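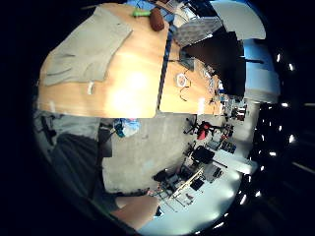 The folding project at Sovton has reached its second week, and the people running it are in very good spirits. The idea is to gather examples of ordinary tabletop jobs done by human hands, lots and lots of them, and let a learning system pick up the moves from there. Most of the work so far has been cloth. If you have ever tried to explain to somebody how to straighten a rumpled piece of fabric, you will know why the team would much sooner show it than write it down! A big wooden table with a wide gray cloth spread over it, folds and creases running diagonally across it, is about as plain a setup as you could ask for, and it still throws up something new on every try. The cloth shares the tabletop with a few small things, a bright green one and a dark brown one among them, and those get their turn too.

Saskia Mudgway, who leads the collection work, has been at Sovton for four years and talks about cloth the way other people talk about fishing. "It never lies down the same way twice," she said. "You pick up one corner and the opposite corner does something you didn't plan on. I love it. A block is a block, you grab it and you're done. With cloth you're making decisions the whole way through, and most of them you don't know you're making."

The project goes by the name Grulliver, and it had 165 finished examples in hand as of Sunday, June 22, 2025. Each example is a single go at a task from start to finish, and the lengths vary a good deal. Slow ones are kept. So are the ones where a person changes their mind halfway and starts the fold over, which Mudgway says are some of her favorites. A system that only ever sees perfect folds has no clue what to do with a bad one.

Part of the collection is done with a hand-held gripper, and part with sensor kits worn on both hands. The kits took some fiddling to get comfortable, and the straps have been changed twice. Each one carries a small cube with a printed black-and-white pattern, so that cameras can work out where the hand is and which way it is turned. People who try the kits for the first time tend to move as if they were carrying soup. After a few tries they loosen up, and the recordings get a lot more useful.
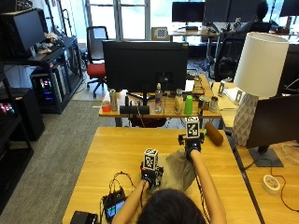
Two-handed cloth work at the front desk, with a marker cube on each hand.

The next batch goes to Tomoana, the partner group that trains the model. They have asked for more variety: other fabrics, other tables, left-handed folders if any can be found (two have already signed up). They would also like more examples in which the cloth starts out in a heap. Mudgway was delighted by that one and has been throwing fabric at tables ever since.

A small early test used 32 of the examples, all of them flattening and no folding. Mudgway is careful about how much to read into it, but she did say the model went for the corners first, just as most of the people do, and that there was some cheering in the room.

Collection continues through the end of June, with sessions in the mornings and late afternoons. After that the team takes the same tasks to the Pamunthorpe site, where the tables are lower and the light is different. Anyone at either site who would like to take a turn can put their name on the sign-up sheet. No experience is needed, and people who are bad at folding laundry are especially welcome.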